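Rechercher un séjour, une destination…

Temps de lecture : 2 min

Bon, le nouveau « éco-dôme » de Verkthorpe. Tout le monde le partage depuis le 4 février, alors j'ai lu la page de réservation jusqu'en bas. Petit fil.

364 € la nuit, minimum 3 nuits. Le ménage est en supplément, le bois du poêle aussi. Kastau appelle ça « le luxe de l'essentiel ». Moi j'appelle ça un camping avec un bon photographe.
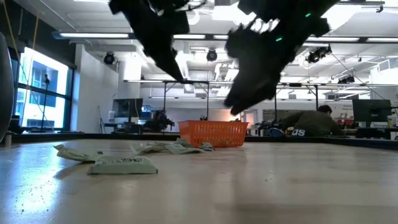
« À 600 m du lac », d'accord, mais à vol d'oiseau. Par le sentier il faut contourner toute la pâture, et la carte du site s'arrête pile avant — pratique.

Le « bain nordique privatif » est partagé entre deux dômes. C'est écrit dans les conditions générales, pas sur la page d'accueil. J'attends qu'on m'explique le mot privatif.

Pour comparer, la ferme Girard, même vallée : des tentes moins jolies, une vraie cuisine, des draps fournis. On y est allés en juin, il a plu, on a très bien dormi.

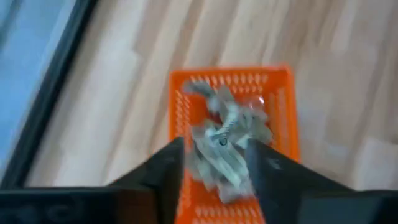 Panier orange, matière vert pâle dedans.

Les avis, maintenant. 718 sur Lidado, presque tous à cinq étoiles, pour un lieu qui n'a pas encore fait une saison complète. Les notes doivent venir des autres sites du groupe. Je n'accuse pas, je demande.

Et l'annulation : acompte perdu dès la confirmation, sauf « circonstances exceptionnelles » appréciées par eux. Lisez ce paragraphe avant de sortir la carte.

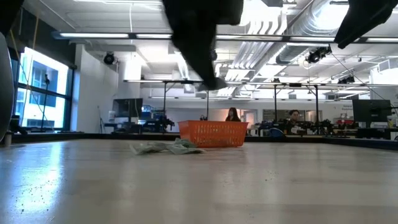 Le tissu à côté du panier, sur la table.

Si quelqu'un y a dormi en payant sa nuit, je veux bien son retour. Les séjours offerts — non merci, j'en ai déjà lu assez.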